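ok people keep asking for our house rules for collecting arm demos so I'm just gonna post them as a thread. hurried version, I have a bus in a bit. typos are mine

1/ background. small lab in Plilthorpe, arms with a little camera on the wrist, people teleoperating all day. we call the rulebook Leveveo, don't ask. Stojan Nedeljković wrote the first draft in March and it was one page. it's now 12 pages and I wish it was one page again

2/ rule zero. the person at the stop button does nothing else. not logging, not fetching objects, not answering "quick question". if they have to leave, arm goes to park first. no exceptions for short tasks, short tasks are where we've had all our bumps

3/ check the stop every shift. press it for real, watch the arm lose power, reset, sign. a stop that worked yesterday is a stop that worked yesterday. takes less than a minute and people STILL try to skip it

4/ speed cap stays on for any new operator. first 10 sessions minimum. Vesela Halilović wanted it longer, I wanted it shorter, we settled. raising the cap needs two people in the room and a line in the log

5/ wrist camera. look through it before you start, not after. fingertips in view at the bottom, both of them. if only one shows, the bracket has slipped, fix it, redo the calibration, start over. wipe the lens with the proper cloth, NOT your sleeve (Nermin)

6/ fixed cameras. clamped to the extrusion, cable with a loop of slack in it, nothing hanging in the arm's reach. check the light on the mount before you press record. we lost an entire afternoon once to a camera that was just off. whole afternoon

7/ grip rule for long thin stuff. fingers close on the base, rod stays near vertical, you pause there before any travel. the tip is a lot further out than your brain thinks it is. plan the path for the tip and the gripper will be fine, do it the other way round and you will scrape a wall
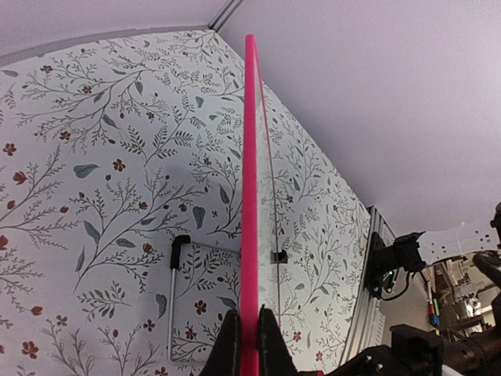 8/ walls and panels. anything see-through gets treated as solid and gets its own line in the setup sheet. in the wrist view a clear sheet is basically an outline and a clip, wallpaper shows straight thru it. new operators drive right at it. tell them out loud where the edge is, don't rely on the sheet

9/ backgrounds. busy patterns are fine, we like them. but write down which one is up. if you swap wallpaper or move a rail mid session that's a NEW session with a new number. Dušan Popescu spent most of a week untangling a batch where somebody didn't, and he is not going to do it again, he has said so many times

10/ failed attempts. keep them. label them failed, say why in plain words: dropped, slipped, hit something, operator sneezed. do not quietly delete. of the 455 attempts in the Turnberg batch the failed ones got used more than the clean ones, so there

11/ an attempt counts as a contact if anything touches anything it shouldn't. light touch counts. "barely" counts. after 3 contacts in one session you stop, park, swap operators. it's not a punishment!! you're tired and you can't tell

12/ people in view. we don't record anyone who hasn't signed the form. visitors stand behind the tape. if a face gets in, flag the episode the same day and it gets pulled before anybody copies it to the big drive

13/ end of shift. arm parked, power off at the wall, objects back in their bin, log signed by the person who ran it. not by whoever is standing nearest

14/ things we haven't settled. gloves (Bereket Berhe says yes always, I say they snag). whether music is allowed. how long a break should be, we currently say "a proper one" and everyone reads that differnetly

15/ oh and forgot, spare fingertips. change them as a pair, never just the worn one. write the date on the bag. Radulović ships them unlabeled and left and right look the same until you've got them on

16/ copy whatever's useful, no credit needed. if your shop does the see-through panel thing another way I'd like to hear it, ours is mostly shouting "edge" across the room. will answer replies tonight, bus is here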